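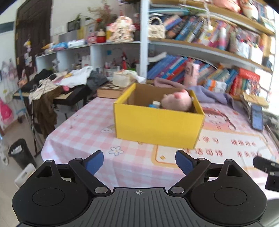 *Yellow box with the pink plush in it*

**Phishing tests at small firms – worth it?**

**skovus_it:** We have 20 staff and the insurer wants a written incident plan by August. They also suggest fake phishing emails. Has anyone done both on a small budget?

**nanexpete:** Did the plan first. It's 6 pages: who to ring, who can pull the plug, where the backups are. Print it, as you may not be able to open the shared drive on the day.

**F_Kuhlmann:** I'd skip the fake emails. We sent 391 over a year at Ellus and all it did was make people cross with IT.

**nanexpete:** Disagree. Ours got people reporting things. The first round had 10 clicks, the last had none.

**F_Kuhlmann:** Or they warned each other in the kitchen. Spend the money on two-factor logins. 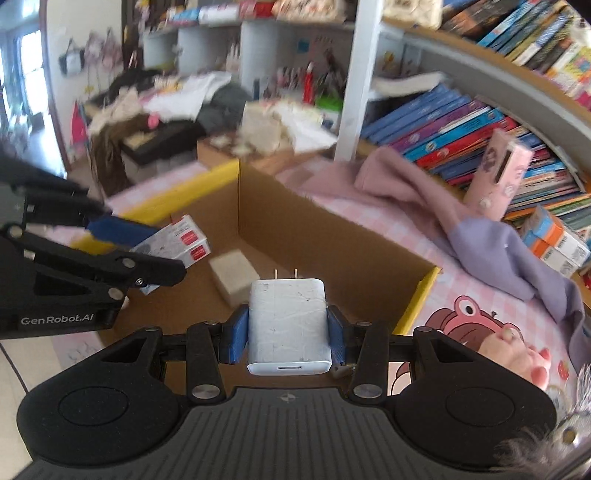

*White power adapter, USB port at the near end*

**skovus_it:** Two-factor is on for email but not for payroll. Sabine Heitmann in our accounts team says it slows her down.

**chan_r:** Payroll is the one I'd do first. Someone changed bank details on ours with a stolen password and it took weeks to sort out.

**skovus_it:** Right, payroll gets done this week then. Frauke, would you share your plan template?

**F_Kuhlmann:** Yes – send me a message. It needs a new phone list.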